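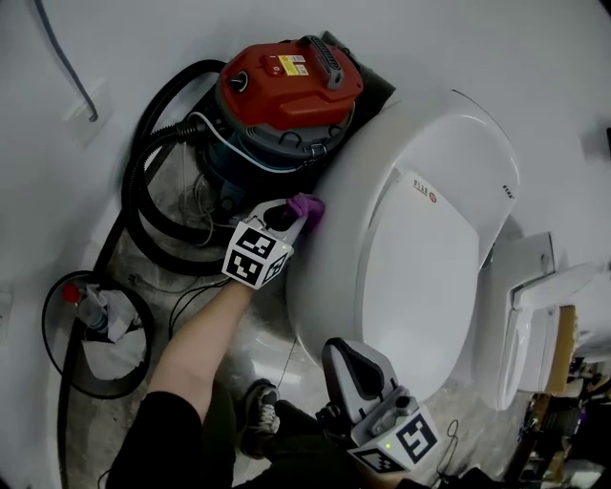

## The new reservation system at Urrego, after my first try with it

I moved to Parnira nine years ago, and the first thing my neighbors told me was that I must see Lake Gesum before the snow closes the road. I went the next morning. I had no map and the wrong shoes, and I parked my car under a pine tree next to three other cars. I walked up to the lake and ate a cheese sandwich and came home. The whole day cost me the gasoline and the sandwich.

This is how I still think of Urrego park, and I know it is an old picture. Last summer there were mornings when the cars stood on both sides of the road down to the bridge, and the ambulance could not pass. So when the park announced in February that the road to the lake would be closed to private cars in the high season, and that a company called Prinedis would run buses and sell the places, I was not against it. I want to say this first, as some people who read my earlier post thought I was.

I am going to write what happened when I booked, what the day was like, and what I think about the agreement between the park and the company. I have read the agreement. It is on the park's website, under "Documents", then "Older documents", although it is from this year.

## Booking

The places for each day are opened at 7 in the morning, two weeks before. There are 800 places per day for the upper road, and 300 of them are kept for people who live in the valley. To get one of the 300 you must have a resident number, and to get a resident number you must upload a bill with your address on it.

My electricity bill has my address in two lines. The form wants one line. For this reason my first request was refused with the message "address does not match". I wrote to the help desk and they answered the same day, very politely, that I should use the water bill. The water bill is in one line. It was accepted in an hour.

At 7 I was sitting at my kitchen table with coffee. The page opened at 7:04. I chose the 8:30 bus up and the 4:15 bus down, for one adult, and I paid 15 dollars. Visitors from outside pay more, but I did not write down how much, so I will not guess. You get a code by e-mail, and the driver reads it with a small device. If you have no smartphone you can print the code on paper. My neighbor did this and it worked without any problem.

What I did not like is that you have to choose the bus down at the same time as the bus up. In the mountains I never know when I will be finished. Sometimes my knee is good and I go to the second lake, and sometimes I sit on a stone for two hours and look at the water. On the old system the car waited for me. You can change the return bus on the phone, but at the lake there is no signal, and at the upper stop there is only a little, if you stand next to the fence.

## The day

The parking lot in Parnira is the former sports field on the river side. It is flat and easy to find, and from there it is a short walk to the stop. I came too early, as I always do. A family was there already, with a very small dog in a backpack, and we talked about whether dogs are allowed on the bus. The sign said yes, on a leash. It did not say anything about backpacks. The driver looked at the dog for a moment and then read the next code.

The bus itself is comfortable and clean. It goes slowly, and for the first time in nine years I could look at the gorge, because when I drive I look only at the road. There is a waterfall on the left side after the second tunnel. I did not know it existed! I asked two friends later and they did not know it either, and both were born here.

At the top it was quiet. I had forgotten how it sounds there without the car doors. On the meadow below the dam the grass is coming back where people used to park, and somebody has put a thin rope around it. I walked to the lake in my usual time, with my usual stops. There were people, of course, but they came in groups with the buses, so between two buses the path was almost empty. If you want my advice, let everybody from your bus go ahead, tie your shoes again, and then start.

The kiosk at the trailhead is now also run by Prinedis. The family who had it before did not get a new contract. They used to sell plum cake, on days when there was plum cake. Now there are wrapped sandwiches and a machine for coffee, and the prices are the same as in an airport. I paid with my card, as cash is no longer taken. The young woman at the counter was friendly and she filled my bottle for free.

On the way back I was on the platform twenty minutes before my bus. The 3:45 bus was standing there with many empty seats. I asked if I could take it. The driver said he was sorry, my code was for 4:15 and the device would not accept it. So the bus went down half empty and I waited at the fence. I was not angry with him. He does not make the rules, and he waved to me when he left.

## The agreement

Now comes the part for people who like documents. If you do not, you can stop here and go book your bus.

The agreement has 41 pages with the annexes, and the language is hard. I read it with a dictionary, in two evenings. I am not a lawyer, so if I have understood something wrong, please write to me and I will correct it.

The company pays the park a fixed rent every year plus a share of the tickets. The share is written in Annex C. The share of the kiosk is not written anywhere I could find. The park pays for the repair of the road and the company pays for the buses, the drivers and the website. This seems fair to me.

The number of places can go up. I think few people in the valley know this. In section 9 it says that the company may ask for a higher daily number after the first season, up to 2,000, if the "visitor experience indicators" are good. I looked for these indicators. They are the answers to the short survey which you receive by e-mail after your trip. The survey has smiling faces in different colors. I had given the best face to everything, except the return bus, because I had a nice day and I was in a good mood.

So the same people who are happy that the lake is quiet will answer that they are happy, and then the lake may become less quiet. I do not say somebody planned it like this. I think it was written by a person in an office who needed some number to measure and took the easiest one. But the problem on the road last summer was too many people in one place, and a face in an e-mail does not measure this. One could count the people on the path at noon, or look at the grass on the meadow.

Also, the resident places are fixed as a number. They are not a percentage. If the daily places go up, ours stay where they are. For me this is not a tragedy. On the day when I went I had no difficulty to find one. In August I expect it will be different, when everybody has their cousins visiting.

## What I would ask for

I have sent a letter to the park with three requests. The first is that the return ticket should be valid on any bus with a free seat, after the people with a reservation are on board. The second is that section 9 should be discussed in a public meeting in Parnira before the first season ends, at an hour when people who work can come. The third is only that they change the form so it accepts an address in two lines.

I received an automatic answer that my message is important. I will write here when a real one comes.

Some of you asked me about the lower trail, the one from the sawmill. It is still open and still free, and you do not need any reservation if you walk all the way up. It takes me most of the morning, and there is no water after the chapel, so carry enough. The bus drivers are not allowed to pick you up on the way, also if it rains. My plan is to go up this way next month with the good shoes, and to buy only a seat down, if the website lets me. When I tried yesterday evening, the button for "down only" was gray, but under it there was a sentence that said "coming soon".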